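Doltley Community Learning Fund
Progress report to the funder: evening and weekend learning programme
Period covered: February to end of June
Report date: Jun 30, 2024
Prepared by: Norbert Antal, programme manager

1. Where we are

The programme is running in all the rooms we planned to use, and the second block of courses has finished. Enrolment reached 300 in the last fortnight, which was the target for the full year. Attendance has held up better in the literacy and numeracy groups than in the language groups, where people drop out when their shifts change. We are behind on the library corner and on the accreditation work. Both are covered below.

The grant has been spent broadly in line with the budget agreed at the start. The exception is travel support, which is underspent, and we are asking to move part of it (section 6).

2. Courses

We ran 22 courses in the period. Most were ten weeks long, with a single two-hour session each week. The shorter ones were tasters in bookkeeping, basic cooking on a budget and reading with children. The bookkeeping taster filled within days of opening and had a waiting list, so it becomes a full course from the autumn.

Adult numeracy is taught by Győző Pintér. His group moved from the small upstairs room to the ground floor after two learners told us they could not manage the stairs. The ground floor room is noisier in the early evening, when the choir is next door, and the start time has been put back by half an hour. Learners were asked first and most preferred it.

English for speakers of other languages has three levels. The beginners' level is the largest and has the most uneven attendance. Fahad Sial has started sending a one-page summary after each session to anyone who missed it. He reports that more people now come back after a missed week, but it is too early to put a figure on that.

The puzzles and problem-solving table on Saturday mornings was in the original bid as a way of getting parents through the door with their children. It has done that. Several of the adults now in numeracy first came along on a Saturday.

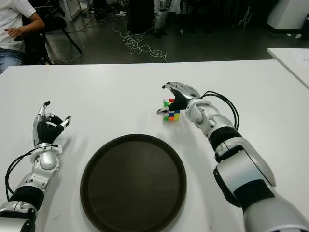
At the table, with a small puzzle cube.

We had expected the Saturday mornings to be mainly for primary age children. In practice teenagers come as well, and we have split the session into two parts so that the younger ones have a quieter first hour. The cost is the same.

3. Staffing

Hậu Phí joined as learner support worker in February. The post had been empty longer than we wanted. She sees every new learner before the first class, goes through what they hope to do, and fills in the starting form with them. Before this the forms were handed out in class and many came back half complete or were never returned. The starting forms are now complete for everyone who joined after her appointment. We are still chasing some from before.

Rok Hoxha has cut his hours to two evenings a week and will leave at the end of the summer. He has taught the reading group from the beginning and has agreed to work alongside his replacement for the first part of the autumn block. The advert goes out next month. We have budgeted for the overlap from the existing staffing line.

Tutor meetings take place once a month. Tutors had asked for paid time to attend and this has been in place since the spring. Turnout at the meetings improved straight away. The last one was spent mostly on how to handle mixed levels in one room, and we would like to bring in an outside trainer on this next year.

4. Premises

The lease on the Korow building has been renewed on the same terms. The landlord has repaired the back gutter and the damp patch in the corridor has been replastered, but it needs painting. The heating in the ground floor room still cannot be controlled separately from the rest of the building. We have asked for a quote for a valve and will pay for it ourselves if the landlord does not.

The Pai Street rooms are cheaper to hire but have no step-free entrance. We use them only for groups where every learner has confirmed that this is not a problem, and we will stop using them if a suitable room comes up nearby. We have looked at one, above the Ustico bakery, and turned it down for the same reason.

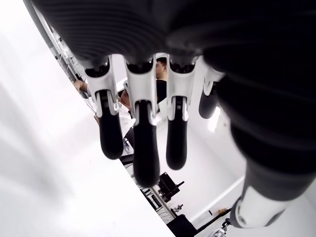 Storage remains the main day-to-day complaint from tutors. Materials have to be packed away at the end of each evening and the cupboard at Korow is shared with the other tenants. We have agreed with them to divide it by shelf, and a second cupboard is on order. It will stand in the corridor once the painting is finished.

5. What is behind schedule

The library corner should have opened in the spring. The books were delivered, but the shelving supplier cancelled our order and the replacement was dearer than the budget allowed. We have now found second-hand shelving at a price we can afford, and expect to open the corner at the start of the autumn block. Until then the books are kept in boxes and lent out by the reading group.

Accreditation for the numeracy course has also slipped. The application was returned with questions on how we check marking between tutors. Győző and I have written a short procedure and tried it on 10 pieces of work. The two markers agreed on most of them. Where they differed it was over how much credit to give for working shown. The guidance has been reworded and the application will go back in July.

6. Budget and request

Spending on tutors, room hire and materials is within the agreed amounts. Travel support is underspent because most learners live within walking distance, and few have claimed. We have made the claim form shorter and moved payment from monthly to weekly.

We ask for permission to move half of the remaining travel money to childcare. Parents in the daytime groups have raised childcare more often than anything else, and we currently have no budget line for it. A costed note is attached to the email that came with this report.

7. Next period

The autumn timetable will be printed in August and sent to the schools, the surgery and the housing office. Interviews for the reading tutor post will be held before then. The next report will include results from the end-of-course forms, which are still being typed up, and an update on the shelving.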